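Lista de revisión: rincón de café y mesa auxiliar
Local Cerov, planta baja
Fecha: martes, 23 de enero
Revisión anterior: octubre

Marcar C (correcto), R (repasar) o N (no procede). Los comentarios van debajo de cada punto. Lo que quede en R se vuelve a mirar en la visita siguiente.

1. Mesa y superficie

1.1 La mesa no cojea. C
1.2 Superficie limpia y sin restos de azúcar. C
1.3 Papel protector extendido, sin roturas. C
Comentario: hay una arruga leve cerca del borde derecho. No levanta lo suficiente para que vuelque una taza. Cambiar el papel cuando se manche.
1.4 Papel sujeto por los lados. C
1.5 Cantos de la mesa sin astillas ni golpes. C

2. Hervidor y cafetera

2.1 Cable sin cortes y fuera de la zona de paso. R
Comentario: el cable del hervidor Voyle cuelga por detrás del mueble. Recogerlo con una brida.
2.2 Enchufe a 30 cm o más del fregadero. C
2.3 Hervidor sin cal en el fondo. R
Comentario: descalcificar. En octubre ya estaba anotado.
2.4 Bandeja de goteo vacía. C
2.5 Apagado general al cerrar. C

3. Tazas

3.1 Sin desconchones en el borde. R
Comentario: 2 tazas de la serie Drornum retiradas por el borde picado. Quedan 13 en uso.
3.2 Asas firmes, sin grietas. C
3.3 Interior sin manchas de té. C
3.4 Tazas guardadas secas. C

4. Árbol de madera para tazas

4.1 Base plana y estable, apoyada entera. C
4.2 Poste recto y bien encajado en la base. C
Comentario: se comprueba con el soporte vacío y girando el poste con la mano. Si tiene juego, se encola y se deja 8 horas sin carga.
4.3 Palos sin astillas. C
4.4 Ningún palo flojo. C

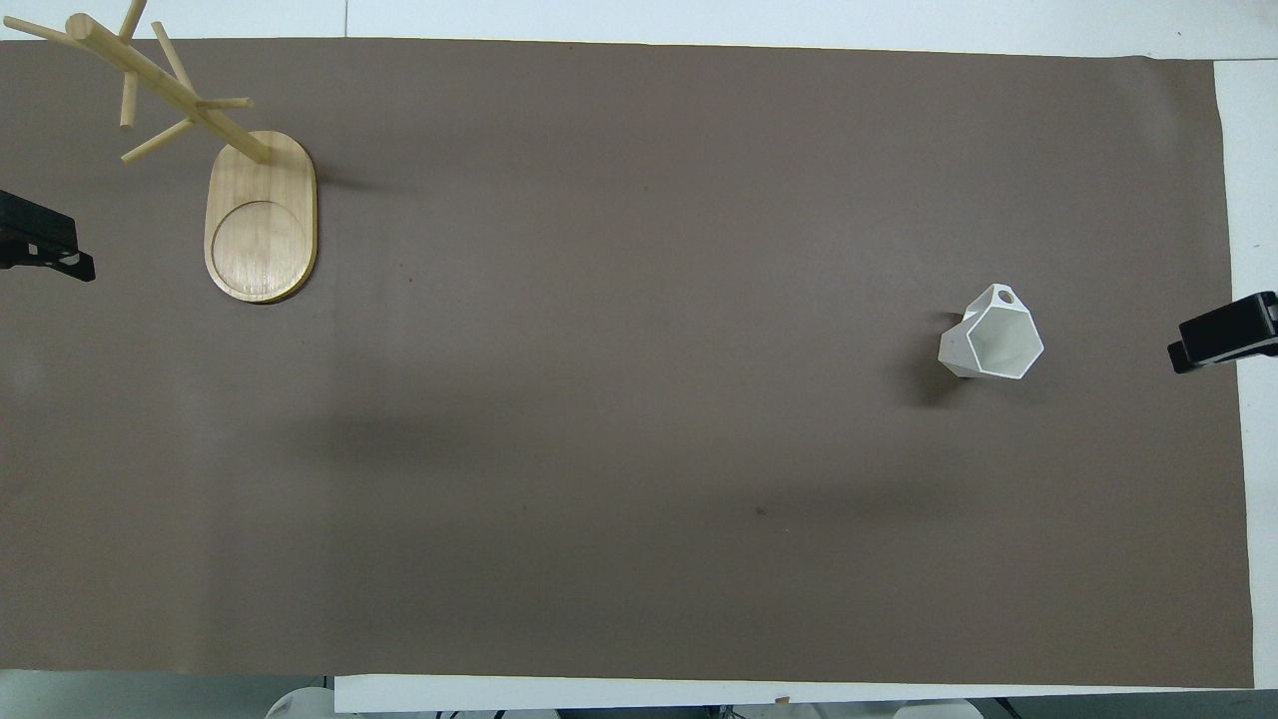

¿Cada cuánto hay que revisar los palos del árbol?
Una vez al mes, y siempre que se caiga el soporte o se cambie el juego de tazas por otro más pesado.

4.5 Carga repartida entre los dos lados. N
Comentario: el punto se revisa con las tazas puestas. Empezar a colgar por los palos bajos.
4.6 Madera sin moho. C
Comentario: limpiar con paño apenas húmedo. No meter en el lavavajillas ni dejar en remojo.

5. Pendiente

Brida para el cable del hervidor.
Descalcificador.
Pedir 2 tazas de repuesto a Bamisik, del mismo tamaño que las retiradas.

Resultado: apto con observaciones. Guardar una copia en la carpeta del local.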